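4. Vincular la cuenta y guardar la partida en la nube

En esta sección se explica cómo vincular la consola con su cuenta de Voltbridge para que la partida de Niltivia se guarde en el servidor. Si ya tiene hecha la sección 3 (instalación y primera actualización), puede seguir directamente. Si no la tiene hecha, por favor vuelva atrás, porque el menú de cuenta no aparece hasta que el juego está actualizado.

Antes de empezar necesita:

- La dirección de correo con la cual se registró en Voltbridge.
- 2 GB libres en la consola o en el ordenador.
- Una conexión estable. Por cable es preferible, pero el wifi también sirve.

4.1 Activar la vinculación

1. Abra Niltivia y espere hasta llegar a la pantalla de título. No pulse todavía "Continuar".
2. Entre en Opciones y después en Cuenta y servicios.
3. Elija "Vincular cuenta". El juego muestra un código de letras y cifras.
4. En el teléfono o en el ordenador, entre en la página de su cuenta Voltbridge, apartado Dispositivos, y escriba el código tal como lo ve, con las mayúsculas.
5. Confirme en la página y vuelva al juego. El icono al lado de su nombre debe cambiar de gris a verde.

Nota: el código caduca a los cuatro minutos. Si pasa este tiempo, salga del menú y entre otra vez para recibir un código nuevo. El antiguo no se puede recuperar.

Atención: cada consola se vincula con una sola cuenta. Si en la misma consola juegan dos personas, cada una debe tener su propio perfil de usuario y repetir los pasos desde el principio.

4.2 Subir la primera copia

1. Cargue la partida que quiere conservar y camine hasta un punto de descanso. El de Ollville, junto al puente, es el primero que se encuentra en la historia.
2. Guarde de manera manual. El guardado automático no se sube en la primera ocasión.
3. Abra el menú de pausa y elija "Copia en la nube", después "Subir ahora".
4. Espere a que la barra termine. No apague la consola ni la ponga en reposo durante la subida.
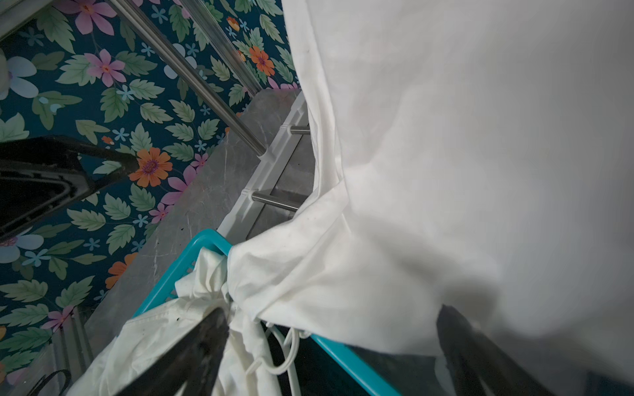 5. Cuando aparece el mensaje "Copia completa", pulse Aceptar y compruebe que la hora indicada es la correcta.

Cada cuenta dispone de 50 espacios de guardado en la nube. Cuando están todos ocupados, el juego pregunta cuál desea sustituir. Recomiendo no elegir "Sustituir el más antiguo" sin mirar, porque el más antiguo puede ser justamente el del comienzo de un capítulo.

4.3 Recuperar la partida en otro dispositivo

1. Instale el juego en el segundo dispositivo y vincule la misma cuenta, como en 4.1.
2. En la pantalla de título elija "Descargar copia". No empiece una partida nueva antes de este paso.
3. Seleccione el espacio deseado y confirme.

Atención: si ya empezó una partida nueva, el juego avisa de un conflicto y muestra las dos, la local y la de la nube. La que no se elige queda borrada de forma definitiva. Mire bien el nivel del personaje y las horas de juego antes de confirmar.

4.4 Problemas frecuentes

Error 71. El servidor no reconoce la versión. Cierre el juego por completo, busque actualizaciones y pruebe de nuevo.

El icono sigue gris. Casi siempre se resuelve cerrando la sesión y abriéndola otra vez. Si usa un router con control parental, revise que Voltbridge esté permitido.

No aparecen los trajes del paquete Karamanlidis. Los contenidos adicionales no forman parte de la copia. Hay que descargarlos aparte desde la tienda de cada plataforma, y luego reiniciar el juego.

La sección 5 continúa con la configuración del mando y la vibración.

Categoría: Guías y manuales > Primeros pasos

Artículos relacionados
Cómo cambiar el idioma de las voces en Niltivia
Requisitos mínimos y espacio en disco
Jugar en cooperativo local: perfiles y mandos
Notas del parche de febrero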